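Skolbridge publishes handling code for multi-fingered robot hands

November 9, 2023

Skolbridge has released the first full edition of its code of practice for multi-fingered robot hands used in packing and order picking. The code covers risk assessment, grip limits, inspection and record keeping. It applies to fixed and mobile machines that handle filled containers of up to 3 kg in places where people also work.

A draft was opened for comment in June. Changes since then include a lower contact force near walkways and a separate clause on film-wrapped goods, requested by the packaging firm Tradus and the warehouse operator Rosales.

Under the new clause, sites must test grip on wrapped and unwrapped goods separately. Clear film can slip over the bottle beneath it, and a grip setting proved on bare plastic may not be carried over to a wrapped pack without a fresh test. Bottles must be tested both upright and on their side, with the cap fitted and the label in place.

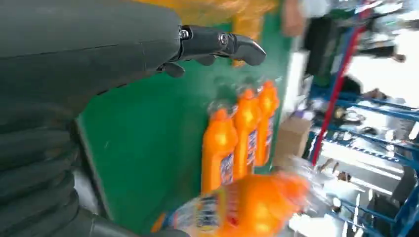 Inspection and records

The bottles in the view from the hand stand in a row on a green surface, with clear film around their necks and another bottle tilted close to the fingers. The code treats goods this near to the hand as being inside the grip zone, whether or not they are the item to be picked.

Finger joints, screws and any ribbed coverings must be checked every 300 hours of running time. Coverings must be replaced after 2000 hours, or sooner if a split reaches the base of a rib. Loose screws are to be recorded as a fault and the hand taken out of use until they have been tightened to the maker's stated torque.

Each grip test must run to at least 800 cycles. Drops, crushed goods and torn film are to be logged separately, along with the software version and the grip setting in force. Wrist camera footage may be kept as supporting evidence but does not replace the written log.

"The draft left too much room for sites to test one pack and assume the rest," said Fitzgerald Pennington, technical lead for the code at Skolbridge. "The final text says which tests are needed and what has to be written down."

Sites already using the Rarnomo checklist can keep their current forms, provided the added fields for film and joint checks are filled in.

The code and a blank test log are available from Skolbridge on request.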